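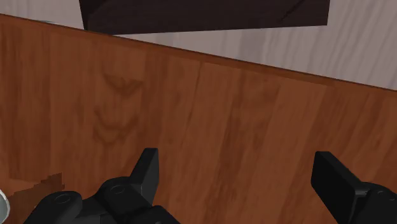 Marwa Ashour wrote to us after the last issue to ask why the old ferry landing at Mukbridge is still not on the list of protected places, when everyone in the town has known for years that there is something under the mud. She would also like to know who decides, and whether a letter from ordinary readers can change anything. Her questions are good ones, and I will try to answer them as far as I understand the matter.

The landing lies on the inner side of the river bend, below the road to Idham. At low water you can walk along the bank and see two rows of posts, very dark and worn to points. Behind the posts there is a layer of flat stones which the older people call the causeway. For a long time it was believed that all this was the remains of a coal wharf, and so it received little attention. Then in February a part of the bank fell down during a flood, and under the causeway a second row of timbers came out. These are laid crosswise, one on the other, and the joints are cut in a way that does not belong to a coal wharf.

The county archaeologist visited twice. Four samples were taken for tree-ring dating. One was too decayed to be used, and another had too few rings. The remaining two gave the same result, and according to it the trees were felled 504 years ago. This makes the lower timbers much older than the wharf, and older than the first map on which Mukbridge has a name.

What the structure was for is a different question, and here the opinions are divided. The first opinion is that it was a landing for the ferry, which is mentioned in the monastery accounts with the sum paid to the ferryman and his boy. The second is that it was a fish weir, later covered over and used again as a road to the water. I find the first more probable, because the stones lead directly to the old lane, but I am not a specialist and I would not be offended to be corrected.

Now to the protection. A place can be put on the list only after a written report has been accepted, and the report must say how far the remains go. Until now only a strip near the water has been measured, nearly 100 metres long. The part under the meadow is not known. The owner of the meadow has given permission for a survey with ground radar, on the condition that it is done before the animals return to the grass. The Sosine Trust has promised to lend the equipment. So the answer to the question "why not yet" is that the report is half written, and the other half is under a field.

In the meantime the river continues its work. Each strong tide takes away a little of the mud which has kept the timber safe. When old wood of this kind stands in the air it dries, then it cracks, and after some winters there is not much left to protect. Sandbags were placed along the worst part in spring, and they have helped, although the northern end is again open. A proper cover, with a textile sheet and clay above it, was discussed at the parish meeting. The decision was postponed until the next one.

About letters from readers: yes, they can be useful. The office keeps them with the file, and a letter which contains information is worth more than a letter which only supports. If your family has old photographs of the bend, or a drawing, or if your grandfather worked at the wharf and told you how it was built, please write it down. One reader has already sent us the diary of a ship's carpenter who was born in Mukbridge and wrote most of it in Cabanatuan, far from home. In it he describes the posts as he remembered them from his childhood. He gives the distance from the first post to the lane as 180 paces. We tried it ourselves and came to the middle of a hedge, but his legs may have been longer, or the lane may have been moved.

Please do not take pieces of wood or stone from the bank, also not the small ones that lie loose. If you find something, leave it in its place, make a photograph with a coin or a key beside it for the size, and send it to us with a short note of where you were standing.

The survey results will be presented in the reading room at Idham on 23rd November, in the evening. Entrance is free. The stairs are steep, and people who cannot use them should ring the bell at the side door. Letters for the file can be handed in on the same evening or left at the library desk, with your name and address on the back.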